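Home | Stories | Archive | Submit

The Prop Inventory

The Cosgrove Playhouse closed in November with 1079 items on its prop register. Raelene Partington had the register in a ring binder. Stepan Ivanyshyn had the keys. The sale to Plultow required that every item be checked, tagged and assigned to a bin before the building changed hands.

The method was simple. One item was taken from the shelf, compared with its line in the binder, and set on the table. If the description matched, it got a tag. If it did not match, Raelene corrected the line in pencil and initialed it.

By four o'clock they had reached shelf 35, tabletop goods and soft goods, mixed. The mixing was an error from a production of a play called Wamilero. It had never been fixed.

"Grapes, artificial, purple, one bunch," Stepan read.

"Match."

"Persimmon, artificial, red. It says tomato here."

"Who wrote tomato?"

He turned the binder around. The initials were C.L. Carleen Lowther had run the prop room for over 61 seasons' worth of shows, two seasons a year, and had died in the spring. Her lines were short and in block capitals. Raelene had found three mistakes in them since morning and had corrected each one without comment.

She held the pencil above the word for a while.

"It has leaves on it," Stepan said. "Dry ones. A tomato wouldn't."

"I know what it is."

"Next line. Animal, plush, white, long fur. Tail reddish at the tip. No species given."

"Leave the species blank."

"And the bin?"

"White plastic, handles on the short sides. It goes on the list as well. Line 53."

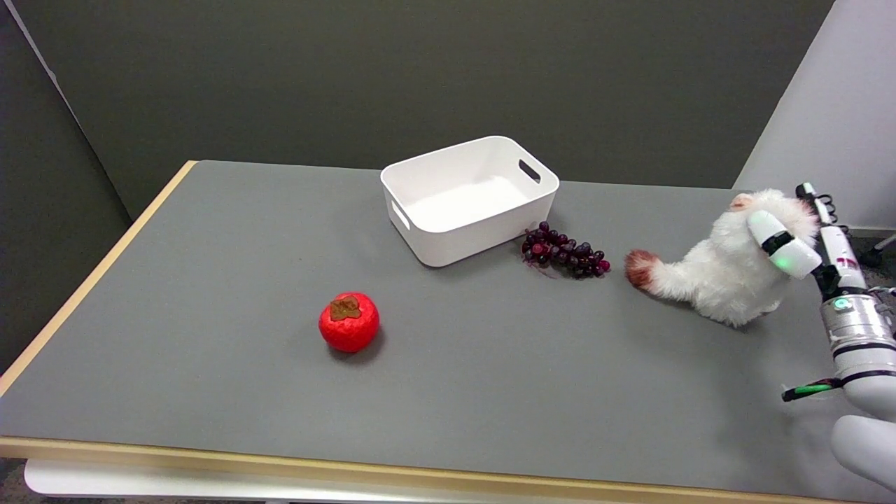 "Why are the fruit and the plush going in the same bin?" Stepan asked.

"The register puts them on one shelf, and the buyer wants bins to follow shelves."

He wrote the tag. Raelene closed the binder on the pencil. The line still said TOMATO. She put her initials next to Carleen's and went to get the next shelf.

4 comments | 12 shares

Contact | Copyright Sorcha Carnegie | Back to top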